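Repair bench program - progress report to Otari, September

Work since the last report has been on the small housings and covers that come in with the Flamamthorpe returns. We received 122 of them in this period. Dimas Nair sorts them on arrival and Arash Talebi does the bench work in the afternoons.

Most of the time goes into fasteners. Covers from different batches use different screws, and mixing them up was our main cause of rework in the spring. Screws now stay in their part until it is on the bench, and each one is noted on the job card by position and color before it is taken out. The dark gray cover with the stepped right-hand panel is a typical case - a brass-colored screw toward the left, a smaller one with a blue-green tint toward the right.
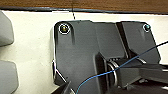 Spending and stock

We have spent 1558 of the grant to date, mostly on drivers, trays and replacement screws from Drasari. The last order was 1000 screws in two sizes. Analyn Cabrera holds the receipts and will send copies with the final claim.

Still to do

61 parts are waiting for a second check. Ardalan Ranjbar starts on those next, beginning with the oldest cards. We would also like to move part of the tray budget to labels, and need your approval for that before we order.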